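Hard water and the washing machine: two months of notes

I moved to the Lavovano side of the valley in September. The water here comes out of chalk, and the kettle had a crust on it within a fortnight. I had never given hardness much thought before, having lived on soft upland water for years, so I started keeping notes on what it does to laundry.

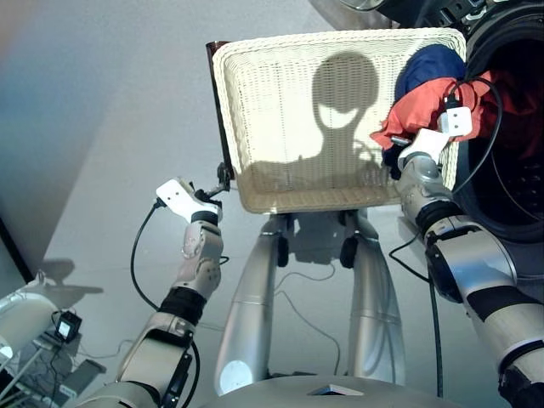
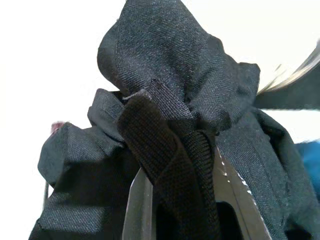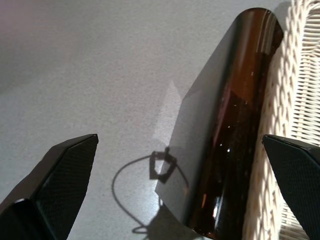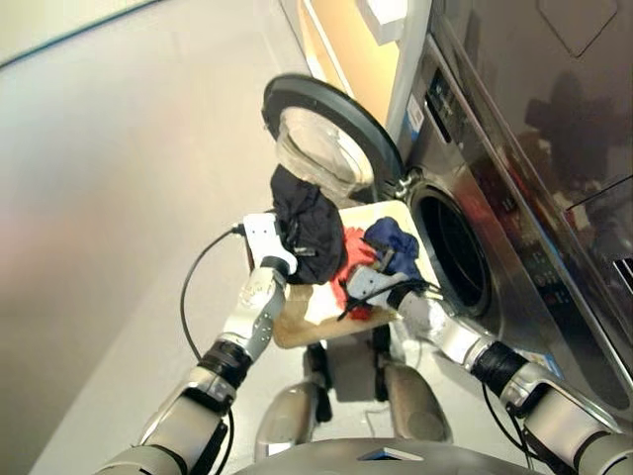 Baskets, dark cloth, a brown bottle and, last of the four, the steel front loader.

First, the measurement. Drop test kits are cheap and good enough. You fill the tube to the line, add reagent a drop at a time and count until the colour changes from red to green. Mine gave a result equal to 300 mg per litre as calcium carbonate, which puts the supply at the start of "very hard" on most tables. I repeated it with water drawn first thing in the morning and again at 6 pm and got the same figure. Paper strips are quicker, but the colour bands are wide and I could not tell two of them apart under kitchen light.

The units are a nuisance. Appliance manuals here quote German degrees, French degrees, Clark degrees or millimoles, sometimes more than one in the same booklet. To get German degrees from mg per litre as calcium carbonate, divide by 17.8. For Clark degrees, divide by 14.3. Check which one your detergent packet uses before reading across the dosing table. I read the wrong column for the first week and was underdosing the whole time.

Underdosing in hard water has a particular look. Towels go stiff, dark cotton gets a grey bloom along the folds, and there is a faint sour smell once things have been put away. The builders in the powder are there to tie up calcium and magnesium. When they run out, the minerals react with soap and with whatever the clothes have brought in, and the result stays in the cloth. Adding fabric softener on top makes the towels feel better and absorb worse. I stopped using it.

Powder does better than liquid for whites, mainly on account of the bleach, which liquids do not normally contain. For darks I use a liquid meant for colours, from Drelix, at the hard water dose. The measuring cap has raised lines that are almost impossible to see, so I marked the right one with a paint pen.

Next, the machine. Limescale forms faster the hotter the water gets, so the heating element is where it matters. Most of my loads are at 30 or 40 degrees and I doubt there is much build-up from those. The towels and bedding go at 60. Citric acid is what I use for descaling: powder straight into the empty drum, hot cycle, no detergent, then a rinse. Cluvow sells it in bags for much less than the branded sachets, which on the label are the same substance with perfume. Check the manual first, as some makers would prefer you used their own product, and never put it in with anything containing chlorine bleach.

I looked into a softener for the whole house. The fitter's quote, through Cieślak, came to 580 before the salt, and there has to be a separate unsoftened tap for drinking. The unit would also need the space under the sink where the bins are. For a household of 2 I cannot make the sums work on detergent savings alone, although the shower screen would be an argument in favour. I have left it for the time being.

A few smaller points from the notes. Clean the detergent drawer by taking it right out; there is a catch at the back which you press down. The roof of the compartment behind it collects sludge and wants a bottle brush. Leave the door ajar between loads. Wipe the folds of the rubber seal. The inlet filter, where the hose meets the back of the machine, had a surprising amount of grit in it after the water main was repaired up the road, and fill times dropped once it was rinsed.

I ran the stiffest of the towels through 5 washes at the corrected dose, with no softener. By the third the stiffness had mostly gone. The grey on the dark cotton has been slower to shift, and one shirt looks the same as before. I am going to try a soak with sodium citrate on that one and will add the result underneath when I have it.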